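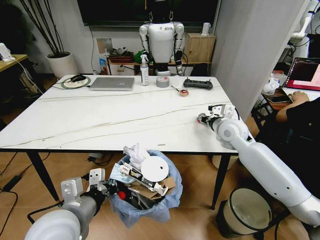

Clearing a table remains hard for a two-armed machine. At Drumgate, Shiela Yap scores each item separately – 15 seconds is the limit.
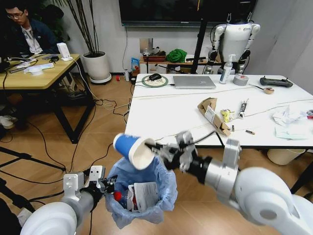 Can it replace a cleaner yet? Only for short, supervised jobs.

Liners are the slow part. Thin film folds under load,

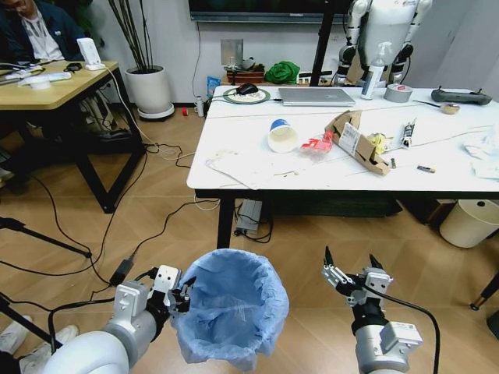

and force readings say little about where the rim lies. Yap logged 34 faults on Monday.

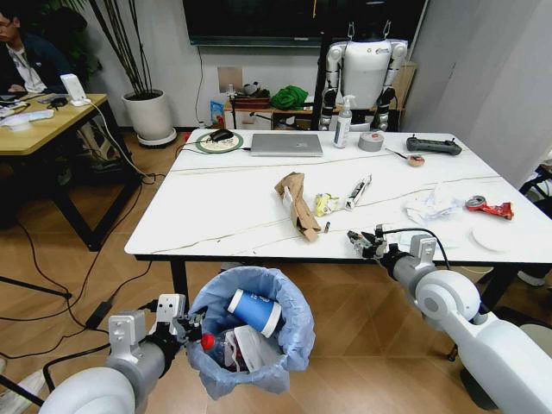

Sorting needs judgement. A cup and a bottle in the bin are plain rubbish; the tape and closed laptop must stay on the table.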